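4.2. Escorredor, coador, passador: o que as famílias dizem na cozinha

Retomamos aqui o ponto deixado em aberto na secção anterior. O léxico doméstico muda depressa, mas não por igual. Nomes de comida resistem, nomes de utensílios nem tanto. Nas 17 casas visitadas em Lindero e Stomdale ninguém hesitou em "morango" ou "banana"; já para o recipiente com furos tivemos quatro nomes, às vezes dois na mesma frase e na mesma boca. O corpus tem 700 fichas de resposta, das quais 527 entram na análise (as restantes caíram por áudio ilegível ou por falta de idade do falante, ver anexo).

Figura 1. Utensílios de cozinha e comida de brincar sobre mesa branca, vistos de cima.
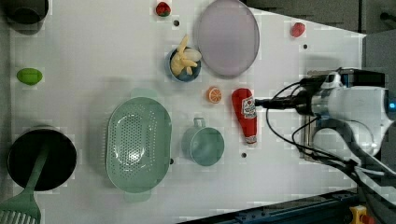 A variável com mais peso é a geração. Avós dizem "passador" ou "coador" sem distinção de tamanho. Pais separam: coador para chá e café, escorredor para massa. Os filhos seguem os pais quase sempre, excepto quando a avó cozinha em casa, e aí volta o "passador". Efeito forte em Stomdale, fraco em Lindero. A escolaridade não acrescenta nada depois de controlada a idade, resultado que esperávamos menos claro. Quanto ao género, dados insuficientes: poucos homens responderam ao bloco dos utensílios e os que responderam deram respostas curtas.

Há também o problema dos nomes genéricos. "A coisa dos furos", "aquilo da massa". Contámo-los à parte. Na primeira codificação estavam como não-resposta, o que foi um erro nosso: o falante que diz "a coisa da massa" sabe muito bem para que serve o objecto e está a comunicar com sucesso. Passaram a categoria própria (perífrase funcional), e os totais da versão anterior deste texto deixam portanto de valer.

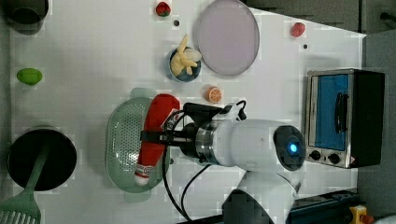
I-seul Heo discorda desta recodificação. Para Heo, a perífrase funcional só devia contar como nome quando se repete no mesmo falante, com a mesma forma, em dois momentos da entrevista; dita uma vez, é só um remendo de memória e deve ficar fora. O argumento é bom. Aplicado o critério, perdem-se casos em todas as faixas etárias mas a ordem das gerações mantém-se, e por isso conservámos a categoria larga no texto e pusemos a estreita em anexo.

Segundo ponto, as marcas. Nos molhos a palavra comum compete com o nome comercial, e o comercial ganha entre os mais novos. "Ketchup" é dito de maneiras muito diferentes (quêtchupe, quetxâp, e um "catchupe" isolado em Lindero), transcrevemos tudo como ouvido. Nos informantes mais velhos aparece "molho de tomate" para os dois produtos, o que obriga a perguntar outra vez, e nem sempre o entrevistador perguntou. Lacuna a corrigir na recolha de Abril em Grarngate.

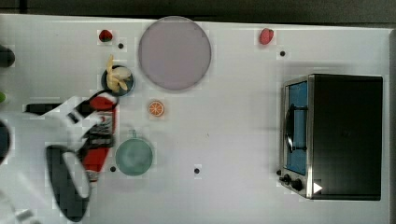
Fica o diminutivo. "Pratinho", "tacinha", "colherzinha" sobem muito quando há crianças na sala, e isto contamina as médias. Separámos as fichas com criança presente e as fichas sem. Nas segundas o diminutivo quase desaparece em "prato", mantém-se em "taça". Porquê em taça, não sabemos. Talvez porque "tacinha" esteja já a fixar-se como nome de um recipiente próprio, mais pequeno, de sobremesa; a hipótese é antiga na freguesia e vários falantes deram-na espontaneamente. Não testámos. Convinha testar.

Sobre o forno pequeno: "forninho", "torradeira", "forno de bancada". Três nomes, e "torradeira" serve também para a outra, a das fatias. A ambiguidade resolve-se pelo contexto e os falantes não a sentem como problema. Nós sim, na anotaçao, que teve de ser refeita duas vezes com o glossário Srivastava ao lado.
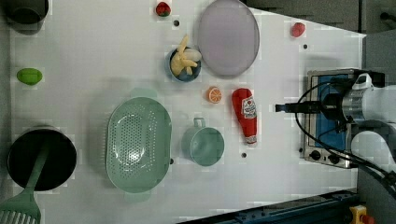 Um comentário recebido à versão preliminar pergunta se faz sentido comparar as duas localidades, sendo Lindero uma terra de cerca de 2000 habitantes e com muita família cruzada: os informantes aprenderam as palavras uns com os outros, e tratá-los como independentes inflaciona o efeito. Aceitamos em parte. Refizemos o modelo com a família como efeito aleatório e o contraste entre localidades baixa, sem desparecer. O contraste entre gerações não mexe.

Limites desta secção, em resumo: recolha curta, bloco dos molhos incompleto, entrevistadores com práticas diferentes na repetição da pergunta. A secção 4.3 trata dos verbos (escorrer, coar, passar).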